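Gallery: the shelf-picking sim, winter edition

January 21, 2018

Hi all! I've been promising Elif Naz Baysal a proper write-up of the planner work since August, and every time I sit down to do it I end up fixing another bug instead. So you're getting a gallery page with me rambling around it. Most of what changed this winter lives in the planning code (the package is called Rukero, and yes, I'm still taking suggestions for a better name), with a bit of cleanup in the scene loader and the logging.

Quick background if you're new to the page. Rukero takes a goal for the gripper and a list of things it mustn't hit, and hands back a joint path. That sounds simple until the goal is near a shelf. Open space is easy, my old planner was fine there! Put a post and a rail between the arm and where it wants to be and the old one would happily burn through its whole time budget and come back with nothing, or come back with a path that swung the elbow halfway around the room. We've all laughed at those, but I got tired of laughing somewhere in the fall.

The fix I like best is a boring one. I used to wrap every object in one big convex hull, so a rack turned into a solid lump and there was no "inside" left to reach into. Now the loader splits things into separate panels and bars before the planner ever sees them, and bins get walls and a floor so the opening stays open.

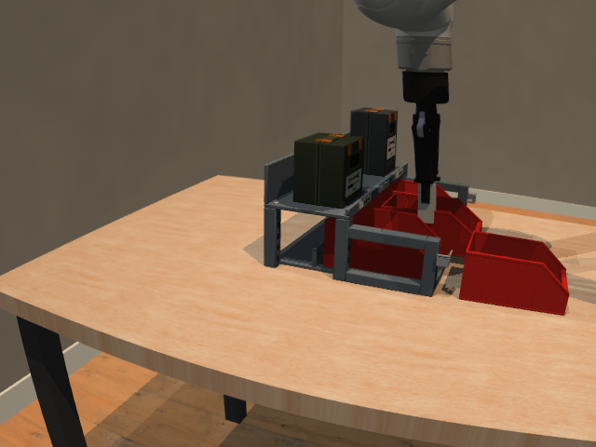

Splitting everything up means a lot more shapes to check, of course, and the first version was painfully slow. I added a coarse pass that throws out anything far from the arm, then a fine pass on what's left, and that brought a typical query down to around 600 milliseconds on my desktop. I can live with that. Elif Naz wants it faster (she always wants it faster, and she's usually right).

The other big thing is the approach direction. The planner used to treat the last bit of motion like any other bit, so it would sometimes slide in sideways at the very end. Now you can ask for a straight final segment along the gripper axis, and it plans backward from the goal to a standoff pose first. If the standoff pose is in collision it tilts the wrist a little and tries again, up to 25 times, before giving up with a readable error. The old error was just "failed", which, sorry about that.

For the nightly run I've settled on 678 start and goal pairs, saved with their random seeds so a bad one can be replayed by number. Pair 2284 is still in the notes from the older, bigger set, and it still beats me: the wrist flips between two solutions right before the standoff and the smoothing step makes it worse. If anybody wants a fun weekend, that one's all yours!

Next up is joint limits in the smoother, and then I'd like to move the config files over to the Jolanell format so they load in both tools without my awful conversion script. The script is in the repo under tools, please don't read it too closely. Bug reports go in the tracker as usual, and it really helps if you paste the seed.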